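How to Clean and Care for Colored and Gold-Tone Flatware

Colored flatware needs a little more care than plain stainless steel. The color on most gold, copper and black pieces is a thin coating over steel, and once it is scratched through there is no good way to bring it back at home. Handles in resin, wood or painted metal have their own limits. The steps below cover everyday washing, spots, the yearly check and storage.

Updated 2 May 2024 by Estrella Figueroa

What you need

Mild liquid dish soap
A plastic dishpan or a clean sink with a rubber mat
A soft sponge without a scrubbing side
2 cotton or microfiber towels
White vinegar
Baking soda (for plain steel pieces only)
A tray or drawer insert with long compartments

Before you start

Look at the back of each handle and at the box if you still have it. Some makers stamp the steel grade, such as 18/10 or 18/0. Pieces marked 18/0 have no nickel and will rust sooner if they are left wet. If the maker says hand wash only, follow that, even if a friend has run the same set through the machine for years.

Sort the pieces by finish. Plain steel in one group, coated pieces in another, anything with a separate handle in a third. Knives go last and should not be piled in the dishpan under suds where you can't see the blades.

Step 1. Rinse soon after the meal

Salt, vinegar dressing, lemon, mustard and egg are the main causes of spots and pitting. Rinse them off under warm water within an hour or so. If you can't wash right away, rinse and leave the pieces on a towel. Do not leave them standing in a full sink overnight.

Step 2. Wash by hand

Fill the dishpan with warm water and a small squirt of soap. Wash a few pieces at a time. Run the sponge along the length of the piece, from the handle toward the tines or bowl. Going around in circles leaves marks that show up on a polished finish.

For food stuck between fork tines, fold the corner of a damp cloth and pull it through each slot. A wooden toothpick is fine on plain steel. Keep it away from coated pieces.

Step 3. Take care at the joint

On flatware with a separate handle, the weak point is where the metal enters the handle. Glue softens in hot water. Hold these pieces by the handle and wash the metal end, then wipe the handle with the damp sponge. Don't soak them - 4 minutes in the dishpan is the most I would allow.

Step 4. Dry right away

Dry with one towel and finish with the second. Air drying leaves mineral rings, mostly in places with hard water.

Removing water spots and rainbow marks

Mix one part white vinegar with 2 parts warm water. Dip a soft cloth, wring it out well, wipe the spot, rinse the piece and dry it. Rainbow marks on plain steel are caused by heat and come off the same way.

For a stubborn stain on plain steel, make a paste of baking soda and water, rub gently along the grain and rinse. Do not use this paste on gold, copper or black finishes. Skip metal polish on those too. Damián Montes, who repairs kitchenware, tells me most of the ruined gold sets he sees were polished with something meant for brass.

Once a year

I do this in November, before the holidays. Lay everything out on a towel and check for loose handles, bent tines and small orange dots of rust. Rust dots on plain steel usually rub off with the paste. A handle that turns in your fingers should be taken out of use until it is reglued.

Storing

Let the pieces come to room temperature before they go away. Use a tray with smooth dividers and keep coated pieces in a compartment of their own if there is room. Lay them all facing the same way and don't overfill. Serving spoons and other long items do better in a separate drawer. Wipe out the tray now and then, as crumbs hold moisture and grit scratches.

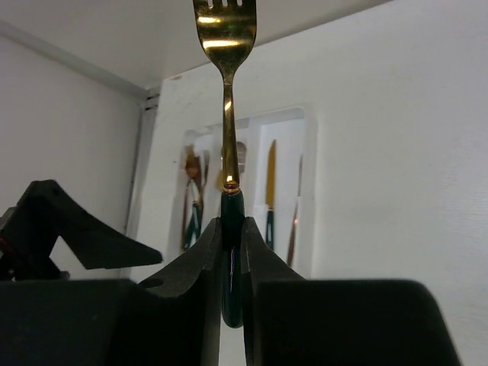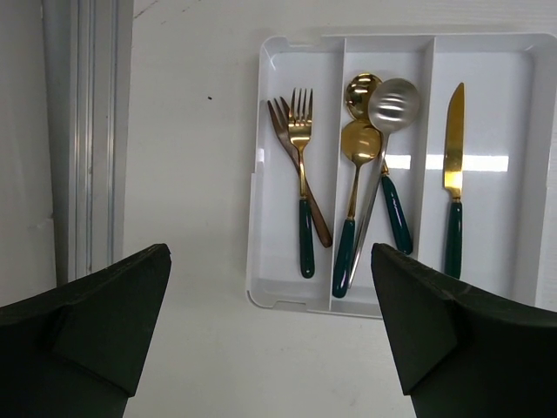
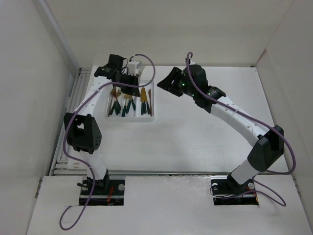

From top: a gold-colored fork with a dark green handle; forks in a three-compartment tray; cutlery in a white tray.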